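Shop Fixtures & Display » Countertop » Two-tier wire spinner, hats or small goods only?

pirberg_paul
Looking at a white two-tier countertop spinner from Clirkine for a market stall. The upper ring is wider than the lower one. Would it take soft bucket hats, or is it only good for keyrings? Table is 48 inches long.

Halliday48
Keyrings. Prongs that thin leave a dent in the crown and customers pull the whole thing over. Use a flat shelf.

a_aitken
Disagree in part. A dent comes from stiffened fabric hung by one point. Unlined cotton recovers. Tipping is the real limit, and that depends on how you load it – opposite pairs, never one side first.

Halliday48
I sold hats for two summers. They all dent.

tinsnips
What is the base? A solid disc and a wire ring behave differently. Mine is wire with no weight in it and it walks across the table when spun.

pirberg_paul
Wire ring, three spokes. Table is pale oak with rounded corners.

a_aitken
Then put thin rubber under the ring where the spokes meet it. I have the same style at home, set toward the back of an oak-grain table to one side of the cable hole, so the front stays clear for handling stock.

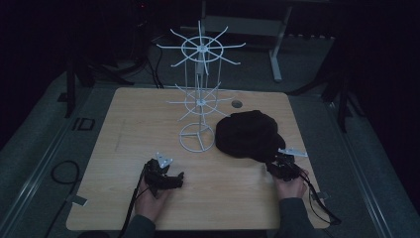
Hats go on the upper tier only. The lower prongs are shorter and a brim will foul the vertical wires when the rack turns. Fold the brim up on the side facing the pole and you gain a little clearance. Keep the lower tier for tags or hair ties.

tinsnips
Agree on the lower tier. Not convinced by rubber, it drags on oiled wood. I used felt and a clamp.

Halliday48
Felt slides. Still say shelf.

pirberg_paul
Ordering one. Will try it with six hats in July and post how the crowns look.

a_aitken
Check the center pole for play before you load it.
Angus Aitken, Prurlow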